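인쇄 | 이메일로 보내기

4.2 손목 카메라 기반 데이터 수집 및 케이블 영역 라벨링

본 절에서는 가정 환경에서 바닥에 놓인 케이블을 인식하고 파지하기 위한 데이터 수집 절차와 학습 설정을 기술한다. 기존의 케이블 조작 연구는 대부분 단색 작업대 위에 케이블 한 가닥을 펼쳐 둔 조건에서 수행되었다. 그러나 실제 주거 공간에서는 케이블이 가구 다리, 걸레받이, 벽면 콘센트와 함께 나타나며, 서로 다른 굵기와 형태의 케이블이 한 시야에 섞이는 경우가 많다. 이에 본 연구에서는 Javness 플랫폼의 손목부에 소형 카메라를 장착하고, 그리퍼가 항상 시야에 포함되는 조건으로 영상을 취득하였다.

수집은 가구 배치가 서로 다른 25개 실내 구역에서 진행하였다. 전체 2,910개 에피소드 중 카메라 동기 오류가 발생한 것과 파지 시도 없이 종료된 것을 제외하고, 케이블이 한 가닥 이상 포함된 1,328개를 학습에 사용하였다. 평가용으로는 학습에 쓰이지 않은 구역에서 300개 에피소드를 별도로 취득하였다. 조작자는 원격 조종 장치로 로봇을 움직였으며, 접근 경로에 대한 별도의 지시는 주지 않았다.

라벨은 Konis 도구를 이용하여 화소 단위로 부여하였다. 클래스는 직선형 케이블, 코일형 케이블, 플러그, 기타 전자기기, 배경의 다섯 가지이다. 그리퍼 자체는 고정 마스크로 처리하여 손실 계산에서 제외하였다. 다만 손가락에 길쭉한 개구부가 있어 그 너머의 바닥과 물체가 보이므로, 개구부 내부의 화소는 마스크에 포함하지 않고 뒤쪽 물체의 클래스를 그대로 부여하였다. 초기 실험에서 손가락 전체를 마스크로 덮었을 때에는 파지 직전 구간에서 물체의 윤곽이 끊기는 문제가 있었다.

그림 6의 영상에는 코일형 케이블과 벽면에 연결된 가는 케이블이 함께 나타난다. 두 케이블 모두 검은색이어서 색상만으로는 구분하기 어렵고, 코일의 반복 무늬가 주된 단서가 된다.
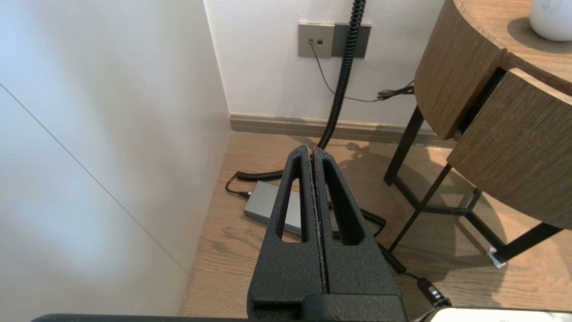
그림 6. 손목 카메라 영상. 닫힌 그리퍼 뒤로 나무 바닥 위의 코일형 케이블과 회색 기기가 보인다.

분할 모델은 Lachance 인코더를 초기값으로 사용하고 디코더만 새로 학습하였다. 입력 영상에는 밝기 변화와 좌우 반전을 적용하였으며, 좌우 반전 시에는 그리퍼 마스크도 함께 반전하였다. 바닥의 반사광과 가구 그림자가 어두운 색 케이블로 오인되는 사례가 있어, 밝기 변화의 폭은 Covholm 기준 설정보다 넓게 잡았다. 파지점은 분할 결과에서 케이블의 중심선을 추출한 뒤, 플러그와 교차점에서 일정 거리 이상 떨어진 후보 가운데 선택한다. 후보가 없을 경우에는 카메라 시점을 옮겨 영상을 다시 취득한다. 파지점 선택에 대한 정량 평가는 5장에서 다룬다.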